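The Patient Business of Watching a Star Fade

On most clear nights of the year, Bernadette Gautier puts on two pairs of socks, fills a thermos with chicory coffee, and goes out to see how a certain red star is getting along. She has been doing this since her second year of graduate school, and she talks about the star the way other people talk about a cousin who moves around a lot and seldom writes.

The star has a catalog number that is no help to anyone, so at the Jorwood station it goes by Tsang, after the road you take to get there. It is an old, swollen giant of the kind astronomers call a long-period variable. It brightens and dims as its outer layers heave in and out, and one full swing takes 135 days, give or take. At its best you can find it with a decent pair of binoculars. At its worst you need a telescope and a good chart, and it helps to have been there before.

What makes Tsang worth the socks is that in June it did something it had never been seen to do. It began its usual slide down from maximum, and then it kept on sliding. By the time it should have turned the corner and started to recover, it was 2 magnitudes fainter than at any low point on record, and it sat there, dull as a coal, for 19 nights.

"I checked the chart first," Gautier told me. "Then I checked the telescope. Then I went in and had a sandwich and came back out and checked the chart again, because when you have been looking at one thing for that long you stop trusting yourself about it."

She had the right star. Thibault Lacroix, who runs the station's spectrograph and had been asleep until she knocked on his door, pointed his own instrument at it before dawn and got a spectrum so weak that he nearly threw it out. He is glad now that he kept it. Tucked into the red end was a broad, shallow dip where there had been none in the spring, and to Lacroix it looked very much like dust.

Old giants make dust all the time - it is one of the kinder things they do for the rest of us, seeing that a fair amount of what rocks and people are made of was once soot blown off a star like this one. Usually the dust leaves in a thin, steady breeze. Lacroix thinks that Tsang let go of a good deal of it at once, in a clump, and that the clump happened to be thrown in our direction, so that for a while it stood in front of the star like a curtain in front of a lamp.

Gautier likes this idea but isn't ready to marry it. A cool patch on the surface of the star could also have darkened it, and she points out that one weak spectrum is a thin peg to hang a coat on. The two of them have been arguing about it, pleasantly, ever since, mostly over breakfast, which at Jorwood is eaten at four in the afternoon.

What they do agree on is the value of the old records. The station holds 3,262 separate brightness estimates of Tsang, many of them made by eye and written in pencil by people who had no special reason to think this star would ever misbehave. Without those notebooks there would be no saying how odd the summer was. Gautier has been typing them into a computer, a few pages each evening while she waits for dark, and she has gotten fond of the handwriting. One observer drew a small cloud next to every night that was spoiled, and some winters are nothing but clouds.

There may be more to come. If a clump really was thrown off, it ought to be drifting outward and cooling, and it should glow faintly at infrared wavelengths for years. The Peteck camera, which sees in just that kind of light, has given the pair a few hours next season. They have also asked for time on Ivuteck, a bigger telescope with a longer line of people waiting outside the door, and have not heard back.

Tsang itself has come up again and looks, to all appearances, perfectly well. I got a turn at the eyepiece on my last night there. It was a small orange point, quite steady, with nothing about it to suggest it had given anyone a bad summer. Gautier gave it a minute of her own after me, wrote down a number, and went in to see about the coffee.

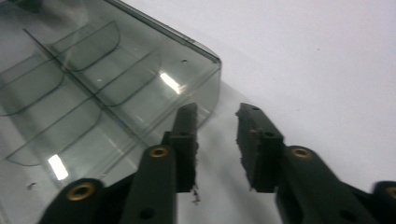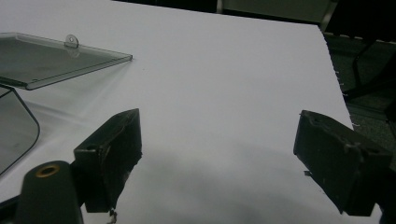

Page last changed: 31 December 2021

Readers who would like to try following a variable star themselves need very little to begin. Pick a bright one with a wide swing, find two steady stars near it for comparison, and guess where yours falls between them. Write the guess down with the date and time before you look at anybody else's. Your first few will be poor, and you should keep them anyway.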